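Participants wanted: Wirnport cloth-handling robot project

Posted 4 March 2024

The student robotics club at Wirnport is looking for 10 people to join its cloth-handling project for one term. We would like applicants who doubt the whole idea at least a little. We do too, and it helps with the work.

The project is called Clutis. The goal is to get a robot arm to take hold of a piece of fabric, lift it and lay it down flat. Plenty of online videos make this look finished. Most of them are sped up, and few show the attempts that went wrong. We log every attempt, good and bad, and our February log makes dull and humbling reading. It has 1144 entries. In 580 of them the arm ended up holding the cloth at the end, which was all we asked of it that month. Laying it flat is a different matter.

What you would do

You would guide the arm through practice runs, label the recordings and write short notes on what failed. One pair works on the gripper fingers. Another keeps the cables in order, a bigger job than it sounds. The target for the term is 2000 logged attempts, and a good share of your evenings will go to that number.

What you need

Patience, mainly. Some Python is useful but we can teach the basics. You don't have to be an engineering student — two of our steadier members study textiles and history. You do have to be able to write "it failed and we don't know why" without dressing it up.

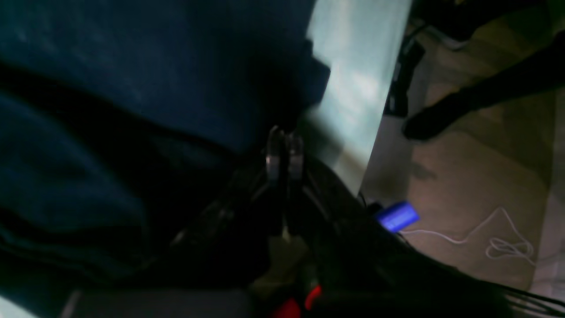 Will the robot be folding laundry by the end of the term?
We doubt it, and please don't apply on that basis. A single corner picked up reliably would be a decent result.

What you get

A certificate of participation, for whatever you think those are worth, and use of the Rulgate workshop outside class hours. There is no pay. The Hettiarachchi student fund covers parts and safety training, but not travel.

How to apply

Send us half a page on a machine that let you down and what you did next. Leave out the word "passionate" — we have read it enough. Paper applications can go in the club's box at the Rulgate front desk. We reply to everyone, though sometimes slowly.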